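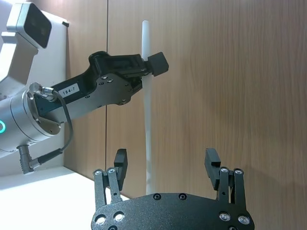
A reader wrote in last month to tell me I was being unfair to step counts, and that hitting 10,000 a day had changed her life. Fine, I believe her. I still don't believe the number.

My Atero band came set to a goal I never picked. One day in February I left it on my wrist and drove to Arnham and back on that awful washboard road. It gave me 3,355 steps. I'd walked to the car, into the Christodoulou bakery, and home again. Call it 15 minutes on foot, and I'm slow.

So I tried the Zilum app on my phone for the same kind of day. It gave me a lot less, then sent me a badge for "consistency." Consistent with what?

My bigger gripe is with the advice built on top. The app says another 2,000 steps would put me in a "better zone," and won't say who drew the zones. I asked support and got a link to the upgrade page.

I walk more when the weather's good and the dog is bored. I'd bet $100 that's true of most people wearing these things. The band is in a drawer now. The reader says I should give it another month.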